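Equipment Planning Meeting — Minutes
Billuvari Laundry and Uniform Service, February

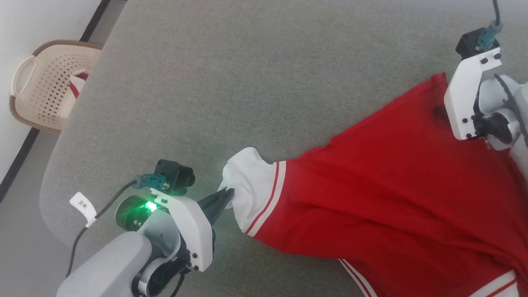 Two-arm station on a red garment, left gripper at the white cuff.

Meeting opened at 2:00 p.m. in the upstairs office. Present: operations, finishing floor, accounts, maintenance. Sales sent apologies and a one-page note, taken under item 4.

1. Minutes of the last meeting

Accepted with one correction. The line reading "the folding arms will be purchased" should read "the folding arms will be considered." Accounts asked that this be noted, as the supplier had already been told the first version by somebody.

2. Two-arm folding station, offer from Gimetti

Operations went through the offer. Gimetti proposes one station with two arms, grippers and sensor modules, on a monthly lease with a minimum term of 18 months. Setup and training are quoted as a separate line. Spare gripper fingers are not in the price.

The finishing floor asked what the station is supposed to replace. Operations said it replaces no one and would take the sports club work, mostly jerseys, off the evening shift. The finishing floor pointed out that the same sentence was used for the bagging machine, and the evening shift still bags by hand when that machine is down.

Discussion of speed. The offer speaks of "up to" 200 pieces a shift. Maintenance asked up to 200 of what. A flat towel and a long-sleeved jersey with trim on it are different jobs, and the offer does not say which one was timed. It also does not say whether a person was laying out the pieces first. Operations agreed to ask.

Discussion of the grippers. The two are different: pointed black fingers on one arm, a white plate on the other. The finishing floor liked the fingers for picking up a cuff and had doubts about the plate on thin knits. Maintenance wanted to know if the plate leaves a mark on printed numbers after a full day of pressing. Gimetti's sheet has nothing on this. The finishing floor will put together a bag of rejected jerseys, including some with cracked prints, for the supplier to try.

Accounts asked why a folding station needs a padded surface and whether we would have to buy one. Operations did not know if it is required or simply what was used. The existing steel tables were bought only last year and accounts does not want to see them in the yard. To be asked.

Maintenance raised the cables. The arms have cables hanging off them, and on our floor anything that hangs gets caught by a cart sooner or later. Maintenance will not sign off on a floor position until there is a drawing showing cable runs, the power drop and how far the arms reach. The supplier's drawing shows the arms and nothing else.

3. Second offer, Gredance

Gredance offers outright sale only, one arm, with a second arm as an option. The price is lower until the option is added, and then it is higher. Service visits are charged from the first day.

Operations finds the Gredance paperwork clearer. Accounts agreed it is clearer and said it is clear that we cannot afford it this year. The finishing floor has not seen the machine handle anything and declined to give an opinion on a brochure.

Agreed to keep the offer on file until the budget round and not to spend more time on it before then.

4. Note from sales

Sales writes that the Hellström contract may be extended to cover club uniforms, and that the client "would respond well to automation." Accounts asked whether the client had said so. The note does not make this clear.

Current volume on that contract is 661 pieces a week. Operations said the lease makes sense only if the club uniforms are added. Accounts said the lease should then wait for a signature — a nice lunch is not a contract. No objection.

5. Budget

The equipment line for this year has room for one of the following: the folding station lease, the replacement of the number 5 dryer, or the new cart wheels plus the roof work over receiving. Maintenance stated again that the dryer will not see out the summer. This was also said last summer, and accounts said so. Maintenance replied that the drum bearing has since been changed twice and the invoices are in the folder.

Operations asked for the station to be kept in the plan as a trial, with a break clause. Accounts will accept a trial if the setup charge is refunded on return. The finishing floor will accept one if the pieces come from our own bins, mixed and crumpled, and if our own people do the timing.

Decision: no order to either supplier. The dryer goes first in the plan. The station stays second, subject to the answers under item 2.

6. Actions

Operations: send the questions on timing, padded surface, spare fingers and refund to Gimetti in writing. No more phone calls on this.
Finishing floor: reject jerseys, one bag, labeled.
Maintenance: dryer quote, and a floor sketch with cart routes marked.
Accounts: compare lease and purchase over the full term, with service included.
Sales: find out what Hellström wants.

7. Other business

The kettle in the finishing room trips the breaker when the press is on. Use the one upstairs.

Meeting closed at 3:25 p.m. Next meeting when the supplier's answers are in.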